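Washing and Storing Mixed Bowls, Basins and Decorated Plates

Bulley Household Notes
Updated March 17, 2021

Contents
Before you start
Sorting by material
Washing order
Rinsing and draining
Checking decorated rims
Nesting for storage
Table protection
Problems and fixes

Before you start

The procedure covers a mixed load: thin plastic bowls, a stainless-steel basin and one or more large ceramic serving plates with a printed or painted rim. It assumes hand washing at a sink with the drying and sorting done on a dining table. A load of this kind takes longer to dry than to wash, so clear the table first.

Materials:

Dish soap, unscented if the plates are used for dry food
One soft sponge, no scouring side
One soft-bristle brush for foot rings and rolled edges
Two flat-weave cotton towels, 500 by 970 mm or larger
Paper towels or thin felt for separators
A wipe-clean tablecloth

Terry towels are not suitable for the final drying. They leave lint on stainless steel and catch on chipped glaze.

Sorting by material

Separate the load into plastic, metal and ceramic before any water is run. Scrape food residue with a silicone spatula. Metal utensils leave gray marks on glaze that are often taken for scratches. The marks come off with a baking soda paste on plain white glaze, but the paste should not be used on a decorated rim.

Set aside anything with a crack. A cracked plastic bowl holds grease in the crack and will not come clean. A cracked plate can let go when it meets hot water.

Washing order

1. Fill the sink to one third with warm water. The upper limit for this procedure is 60 °C, and for hand comfort the water will be well below that.
2. Wash ceramic first, while the water is clean. One plate in the sink at a time.
3. Wash the basin second. Clean the underside of the rim with the brush. If the rim is rolled, the seam on the underside holds water and soap.
4. Change the water.
5. Wash plastic last. Greasy plastic needs a second pass with fresh soap. Wipe in circles from the center outward, then wipe the wall.

Do not soak decorated plates overnight. Overglaze decoration sits on top of the glaze and wears faster than underglaze color. To tell the two apart, tilt the plate under a lamp. Overglaze colors usually show a slightly different shine from the surrounding white and can sometimes be felt with a fingertip.

Do not microwave a plate to dry it. Metallic lines in the decoration can spark, and thin ones are easy to miss.

Rinsing and draining

Rinse under running water, front and back. Stand plates in a rack with the decorated face leaning away from the next item. Drain bowls upside down on a towel with one edge propped on a folded corner so air can get in. A bowl placed flat on its rim will still be wet inside an hour later.

Dry the basin by hand right away. In hard-water areas, air drying leaves white spots. If spots have already formed, wipe with 500 ml of water mixed with two tablespoons of white vinegar, rinse, and dry again.

Checking decorated rims

Do this once per wash for plates in regular use and once a year for display pieces. April is a convenient month if the plates come out for the winter holidays and go back in spring.

Large plates of the banquet type often carry the red double-happiness character on the rim together with a dragon and a phoenix. Reds and fine outlines tend to show wear early. Turn the plate slowly through a full circle and look for:

Thinning at the outer edge of a motif
Dull patches where a smaller bowl has been stacked on the rim
Hairlines running in from the edge
Chips on the foot ring, which will scratch the plate below

A plate with worn overglaze decoration should be kept for display or for wrapped food. Old plates of unknown origin should be treated the same way unless they have been tested for lead.

Nesting for storage

Nesting saves shelf space but puts different materials in contact. The order used here is metal outside, plastic inside, ceramic by itself.

1. Place the basin on the table, open side up.
2. Put the larger or deeper plastic bowl in first.
3. Put the second bowl inside the first. Two bowls of similar size will sit high and may lean. A slight lean is acceptable if the stack does not rock.
4. Lift the basin by the rim on both sides. If the bowls shift, remove one.
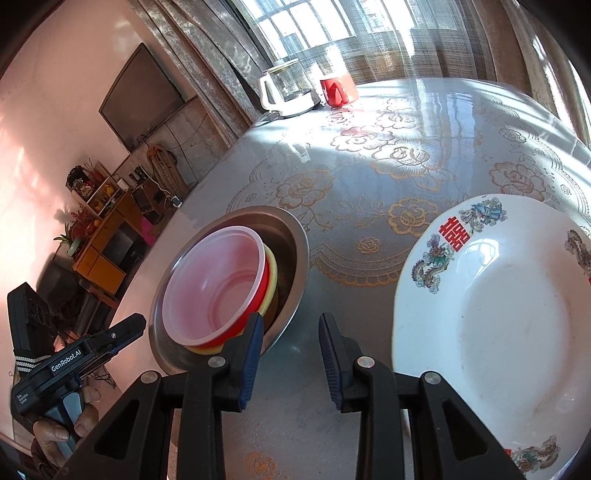 Limit the nest to two bowls when the basin is stored above shoulder height. Three or more will usually stay put on a low shelf but slide when the basin is tipped to clear a shelf edge.

Bowls that are even slightly damp form a seal and stick. Leave a strip of paper towel hanging over the edge between them. It breaks the seal and doubles as a pull tab.

Store large plates flat, no more than four to a stack, with felt between each pair. Plorkorano felt disks and the thinner Gavik sheets both work. The Gavik sheets need trimming for plates with a deep well, otherwise they bunch up in the middle.

Table protection

A glossy wipe-clean cloth is preferred over bare wood for sorting. Water beads on it and can be picked up with one pass of a towel. It is also slippery when wet, so dry the area under a plate before setting it down. Slide nothing; lift and place.

Wipe printed cloths with diluted dish soap only. Solvent cleaners soften the surface and lift the print.

Problems and fixes

Bowls stuck together: Stand the outer bowl in warm water and fill the inner one with cold water. Wait two minutes and twist. Do not pry with a knife.

Brown film inside the basin: Usually tea or heat tint. Tea comes off with baking soda and a damp sponge. Heat tint needs a stainless-steel cleaner such as Baptista cream, rubbed in the direction of the grain.

Red stain in a light-colored bowl: Oil-based, commonly from chili or tomato. Rub with plain cooking oil, wipe out, then wash with soap. Sunlight on a windowsill for a day or two fades what is left.

Plate rocks on the table: Check for grit under the foot ring first. If the ring is clean, the plate is warped and should go on top of the stack.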